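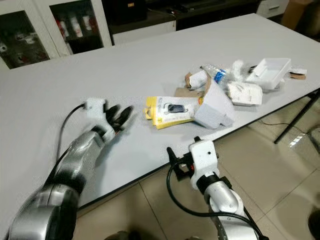 June 11, 2023

The sorting project has reached the point where the two arms can share one table without stopping each other every few minutes, so I am writing down the state of things before I forget the details.

For anyone who has not read the earlier posts: I am in the robotics club at Meltimside, and our entry for the Karnport student competition in October is in the waste handling class. The rules give each team a table, a pile of mixed packaging and 20 minutes. Everything has to end up in the correct bin. Points come off for items dropped on the floor and for any contact between arms. There is no bonus for finishing early, which shaped most of what follows.

We run 2 arms with different ends. The silver one carries the multi-fingered hand, the white one a parallel gripper with short jaws. The original plan was to split the table down the middle and let each arm clear its own half. It worked on paper and in simulation. On the table it left the hand chasing flat cardboard, at which it is poor, while the gripper tried to close on a water bottle lying on its side and pushed it along instead.

The split is now by item. The gripper takes anything with an edge it can get a jaw under or over: trays, box flaps, folded corrugated. The hand takes bottles, bags and wads of paper. A short table in the planner maps each class to a preferred arm and a fallback, and the fallback is only used after the preferred arm has failed on that item twice. I had it at one failure to begin with. That produced a lot of handing back and forth, with both arms spending their time getting out of each other's way.

Blister packs are still the worst class. The clear bubble throws reflections, the depth camera reads straight through it in places, and the card behind it is too thin to show up as anything but table. The detector also likes to report two objects, one for the card and one for whatever is sealed inside. For now I merge any detection that sits fully inside a larger one. This is wrong for a small item resting on top of a flattened box, and I know it is wrong, but in the practice piles it comes up less often than the blister pack does.

White on white is the second problem. A white tray, a white carton and a white bag on a white tabletop give the segmentation very little to work with. Hascombe (the other school club we trade notes with) painted their table dark green, but the competition tables are white and I would prefer to fail here than there. Dropping the exposure helped more than any change to the model. With the overheads on full, the rim of a tray disappears into the surface. With the exposure down two steps it has a shadow, and the shadow is what we were segmenting all along.

Cables took up most of last week. Each arm has a black cable running outside the body to its end tool, and each needs enough slack for the wrist to turn. Slack cable sits in the workspace. The hand's cable was catching on the forearm at large wrist angles, and once pulled hard enough to trip the force limit. I have capped wrist rotation at values found by hand and added a keep-out volume over the arc of the cable. The volume is larger than it should be and costs us reach near the front edge. A proper clip is being printed — the first one cracked at the screw holes.

Grasp numbers, for the record. The last test was a pile of 9 items with no resets. 6 went into the correct bin. One was dropped between the table and the bin, one went into paper when it belonged in plastic, and one was never picked up because the planner marked it unreachable from both sides. The last was the keep-out volume again.

The scheduling code is still the Lemaire module from the club repository, written before my time and commented in a style I would call sparse. It locks the whole table while either arm is moving below a set height. I want to replace that with locks on regions, so one arm can lift while the other approaches. The catch is the bag. A bag does not stay in its region when you pick it up, and neither does whatever was lying on it.

Still to do: the cable clip, region locks, a better merge rule, and new training images at the lower exposure. The images come first, as the labeling can be shared out among the younger members while the clip prints. I also need to move the bins closer, if the rules allow it. Section 6 says "adjacent to the table" and gives no distance, so I have sent the organizers a question.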